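Flernlow open day: tables, chairs and a lot of talk about turnaround

I went to the Flernlow open day in May with a wedding quote in my bag and not much faith. They rent tables, chairs, linen and dance floors out of a warehouse in Brivwood, and the flyer promised we'd see "how it all works." What I saw first was a sign-in sheet and a sales pitch.
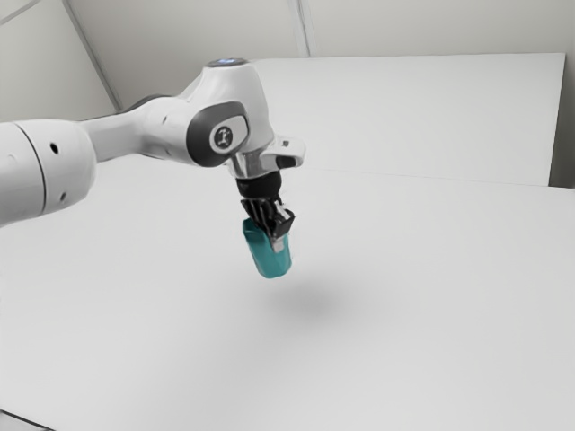
The pitch lasted 30 minutes. The headline was that they own 2,805 folding chairs, a number repeated so often I started to resent it. I wanted to know how many are fit to sit on in a busy month. The guide said "the vast majority" and moved us along to linen.

Linen was better. Stained cloths go in one bin, torn ones in another, and the ones I unfolded were clean and properly hemmed. The dance floor panels looked tired at the corners, and the guide called that "character." 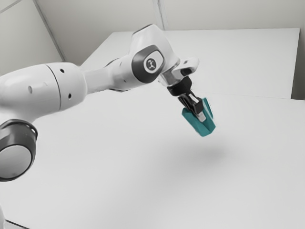
Is the delivery fee included in the quote?
Only if you're within 10 miles of Brivwood and your venue is on the ground floor. Stairs, late pickups and anything after 9 p.m. are charged on top, and those charges are on the back page.

I compared notes with a couple who had rented from Pedska last year. They paid more per chair but got one flat price, and the truck came when it was supposed to. Flernlow gives you a four-hour window.

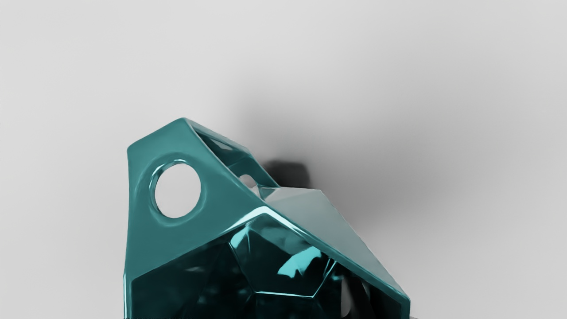

The Brito range, their fancy line of banquet chairs, has a minimum order and a deposit of $2 per chair. Fair enough, but the refund takes three weeks. I asked for that in writing and was told to email the office. I did, the same evening, and I'm still waiting.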